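Keeping a Dish Rack in the Sink

Updated March 28, 2021

If your counter is short on space, a rack that sits down in the sink basin is the easiest fix. The water goes straight to the drain and you can skip the tray and the towel underneath. It does need a little more care than a rack on the counter, mostly because it is in the way of everything else you do at the sink.

Measure first

Measure the inside of the basin at the bottom, not at the rim. Many basins get narrower toward the floor and have rounded corners, so a rack that looks right in the store may end up standing on the curve and rocking. Ours is 26 inches long at the rim and loses almost 2 inches by the bottom. Leave enough room at one end to get your hand in and reach the strainer.

Check the depth too. Tall plates should not stick up so far that they knock against the faucet when you swing it over.

Protecting the steel

Stainless steel scratches when a rack gets dragged across it. Lift the rack in and out. If the feet are bare metal, put rubber caps on them. We used Kitholm caps, which come in a small bag and push on by hand. Look inside the caps every few weeks and rinse out whatever has collected there.

Brown spots on the sink floor under the feet are usually rust from the rack. Rub them with a paste of baking soda and water, going with the grain of the steel, then rinse and dry. Do not use steel wool.

Loading

Plates go in first, all facing the same way, with a gap between each one if you have the room. Bowls go at the end, tipped forward so water does not sit in the foot. Glasses are better on a folded towel beside the sink. Knives should be washed, dried and put away right off. 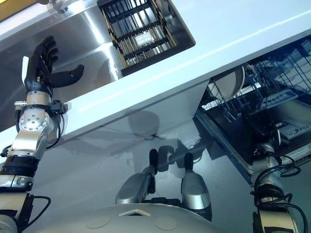
Black rack with upright prongs, set down in a stainless steel sink.

Cleaning the rack

Once a week, take the rack out and wash it with hot water and dish soap. An old toothbrush gets into the places where the rods cross. For hard water scale, mix equal parts white vinegar and water, wipe it on and leave it for 10 minutes. Rinse well. Do not soak a coated rack in vinegar overnight, as it can lift the coating at the ends of the rods.

Peel off the store label before the first use. If it leaves glue behind, a drop of cooking oil on a paper towel will take it off.

The counter and cabinet front

Wipe the front edge of the counter after you unload. Drips run over it and down the cabinet door, and on a glossy door they dry into streaks. A damp microfiber cloth followed by a dry one is enough. Skip scouring powder on gloss, even on greasy marks. Use warm water with a little dish soap and wipe again with plain water.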